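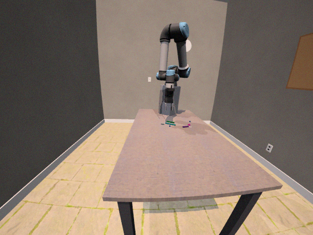 Mesurer le temps de réverbération d'une petite pièce : notes

15 nov. 2018

Suite du billet d'août sur le bureau de Barkthorpe. Rappel de la configuration : pièce en longueur, murs en plâtre peint, sol dur, plafond bas. Le volume est faible, donc la formule de Sabine s'applique mal dans le grave. Je l'utilise quand même pour dégrossir, en sachant que le champ n'a rien de diffus sous la fréquence de Schroeder.

Source : une enceinte large bande posée dans un angle, à hauteur d'oreille assise. Signal : sinus glissant logarithmique de 20 secondes, déconvolué ensuite pour obtenir la réponse impulsionnelle. J'ai abandonné le ballon de baudruche, dont la répétabilité est mauvaise et le contenu dans le grave presque nul. Fahad Bangash m'a fait remarquer en commentaire que le claquoir en bois fait mieux. C'est exact au-dessus de 500 Hz, et insuffisant en dessous.
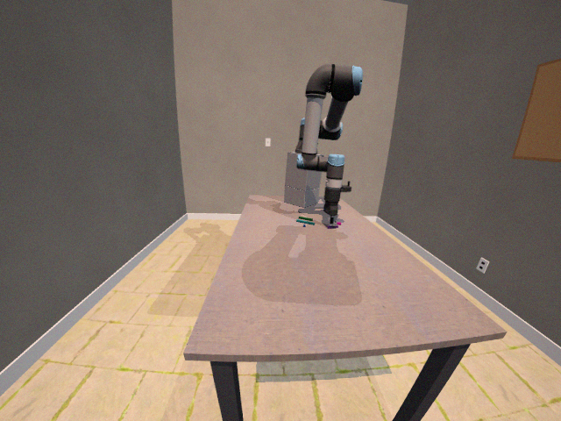

La décroissance se lit sur la courbe intégrée de Schroeder. Dans une pièce domestique on n'obtient à peu près jamais les 60 dB utiles, le bruit de fond mange la fin. Je travaille donc en T20 : régression entre -5 et -25 dB, puis extrapolation. L'EDT est relevé à part, il décrit mieux ce que l'on perçoit en parlant.

Résultat avant traitement : 438 ms dans l'octave 1 kHz, nettement plus dans l'octave 125 Hz, avec une pente double caractéristique d'un mode mal amorti. Le flutter entre les deux murs longs s'entend en tapant dans les mains. Il n'apparaît pas dans le T20, il faut regarder la réponse temporelle brute, où les pics se suivent à intervalle régulier.

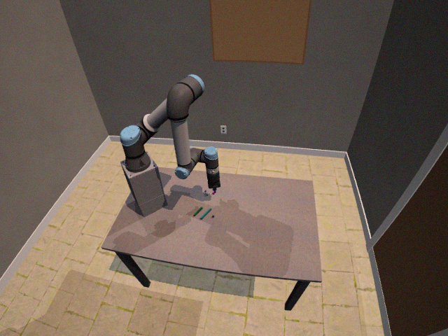 Pour l'absorption, j'ai comparé deux options. Les panneaux en laine de roche de Kokkinos, montés avec une lame d'air égale à leur épaisseur, et la mousse alvéolée que Mohsin Mohmand avait en surplus. La mousse traite l'aigu et laisse le reste en place, ce qui donne une pièce sourde et boueuse à la fois. Je l'ai retirée au bout d'une soirée. La laine de roche descend jusqu'à 300 Hz sans difficulté. En dessous, il faudra un résonateur à membrane, et là je n'ai pour l'instant que des calculs.

Erreur de ma part à signaler : la première série était faite porte ouverte. Le couloir se comportait comme un volume couplé et allongeait la queue. J'ai tout refait - deux heures perdues, fichiers supprimés. 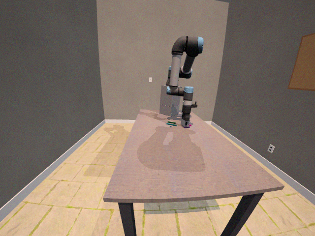
Reste la question des premières réflexions, que l'on sous-estime toujours par rapport à la réverbération elle-même. Dans un petit local, elles arrivent quelques millisecondes après le son direct et produisent un filtrage en peigne. Les murs latéraux sont les suspects habituels, mais le mobilier compte autant : un long plateau rectangulaire, orienté vers le mur du fond comme celui de la photo, renvoie une réflexion presque spéculaire vers quiconque parle ou écoute à son extrémité. Une nappe épaisse n'y change rien dans le médium. Déplacer le micro hors de l'axe, ou le rapprocher du plateau jusqu'à rendre la différence de trajet négligeable, est plus efficace.

Prochaine étape : refaire les mesures en cinq positions de micro au lieu de deux, puis moyenner. Thomas Morelli me prête son préampli, le mien souffle trop. Je mettrai les réponses impulsionnelles en WAV 24 bits à côté du tableau, avec la position de la source pour chaque fichier.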